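Visits > Robot Handling Hall > Open day questions

Open day at the Horkari handling hall: your questions answered

We love open day. It's the one time in the year when the people who spend their working lives teaching machines to pick things up get to show everyone else what the fuss is about, and the questions that come in beforehand are always good ones. Most of them are below. The page was last updated on 10/6/26.

What will I see?

Robots handling everyday things, and people showing them how. The main hall has two arms from Etell folding, stacking and sorting, and the side rooms have hand-held grippers, where a person does the job with the same sort of gripper a robot would use and the recording goes off to train the software. Lots of visitors come for the arms and end up spending longest in the side rooms!

Why is so much of it cloth?

Because cloth is wonderfully awkward. A mug is the same shape every time you meet it. A towel never is – it slumps and folds over itself, and it hides its own corners. Getting a gripper to find an edge and keep hold of it is one of the hardest everyday jobs we know, and it makes a great demonstration too, as everybody has folded a towel and has opinions on how it should be done.

Who does the demonstrating?

The operators who do it the rest of the year. They'll be working at their normal pace with their normal kit, which for some of them includes a small camera on the front of a cap, pointing down at the work. Do talk to them. If they go quiet for a moment they're probably halfway through a tricky grasp, and they'll come back to you.
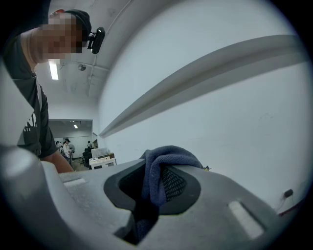
Can I have a go myself?

Yes, please do! The hand-held grippers are there to be tried. A turn takes a few minutes, and you'll be given a cloth and a simple task. Your turn isn't recorded unless you've signed the form at the desk. The Etell arms are for watching only, from behind the yellow line.

Is it suitable for children?

Anyone is welcome to look round. For a turn with a gripper we ask that visitors are 11 or over, mainly down to hand size. Under-14s need an adult with them throughout. Younger ones tend to enjoy the sorting arm, which is a bit hypnotic.

Do I need to know anything about robots?

Not a thing. There's a short talk on the hour in the Dimitrov Room if you'd like some background, and it assumes you've never seen a robot outside a film. People who write control software for a living have enjoyed it as well.

Do I need to book?

Entry is free and you can simply turn up, but the Dimitrov Room holds 101 people and the noon talk usually fills. You can reserve a seat for it by email. We had 900 visitors last time, so mornings are the calmer choice.

Will everything work?

Probably not, and we're rather fond of that part. Grippers miss. Towels end up on the floor. You'll see the same fold tried again and again, and when one comes out neatly there's often a cheer from the back.

Can I take photos?

In the main hall, as many as you like. In the side rooms, please ask the operator first, and switch off your flash.

How do I get there, and is there step-free access?

Take the bus to Zitska Road and follow the signs to the rear gate. Both entrances are level, and there's a lift to the café. Parking is limited to Blue Badge holders on the day.

When is the next one?

There's a smaller evening session in December, with the side rooms only. Booking opens in the autumn.

Comments

towpath_hen
Went last year with my dad, who worked in a laundry for most of his life. He had a long and very serious chat with one of the operators about corners. Best day out we'd had in ages.

Marrowfat
Is the café open all day or just lunchtime?

Visits desk
All day, Marrowfat. Hot food stops at two.

k_in_the_shed
Had a go with the gripper and it's much harder than it looks, you keep wanting to use your fingers. Will there be socks again in December?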